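Muvent Community Workshop
Tips for Members: Building and Keeping a Tabletop Arm

The following notes apply to the small robot arm built by members on Bench 4 and to similar arms members may be assembling at home. They are revised each December. Members are asked to read them before booking the bench for the first time.

Preparing the table

Wipe the tabletop and let it dry before any run. Choose a plain surface in one color where possible. A patterned cloth or a strong wood grain makes it harder for the wrist camera to pick out the edge of an object, and a glossy finish will throw the ceiling lights straight back at it. Lamps should stand to one side. If a long shadow falls across the working area, move the lamp before changing any camera settings.

Clamp the base at two points. The Boveck clamps in the second drawer fit a bench up to two inches thick; thicker benches need the bolts.

Cables

Leave a generous loop at the wrist. A cable pulled tight will drag the gripper off its mark by the end of a session, and it will wear through at the bracket. The loop should be checked with the wrist turned fully each way, by hand, with the power off. Cable ties are to be snug and no more. Trim the tails flush — a cut tail left long will scratch the next person who reaches in.

Fingers and pads

The fingers are held by hex screws. Tighten them in turn, a quarter turn at a time, and check them again after around 500 grips. The flat pads should meet evenly along their full width when closed on a sheet of paper. If the paper can be pulled out from one side, loosen that finger, square it and start over. Pads are cleaned with a damp cloth only. Solvent hardens them.

Practice objects

Begin with light things that will not break. A small metal cup is suitable for a first exercise, as its rim gives a clear outline from overhead. Cups are to be used empty until the arm has completed a full session without a drop. A bottle lying on its side is a harder exercise and should be attempted only when the upright cup has become routine. Drops of water on the table shine brightly from above and should be wiped up before a careful run.

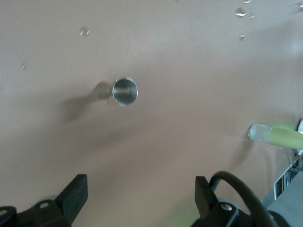
Sirkka Rantala writes that she would add a word on speed. At home she ran her Fasavine motors at the factory setting for a month and blamed the pads for every fumble, when slowing the last inch of travel cured most of it. She also asks whether the paper test might be done with a thin plastic bag, which shows up a gap that paper hides.

The workshop has tried the bag and has no objection to it. Members with Fasavine motors should enter the slower approach in their own settings file and leave the shared file as it stands.

Logging and shutting down

Record each session in the bench book. The count stood at 2,926 grips when the pads were last replaced, and the next set will be ordered on the same basis. Lower the arm to its rest before switching off; it will fall if power is cut while raised. Spare screws are in the Piątek tin, and the hex keys go back on the wall board.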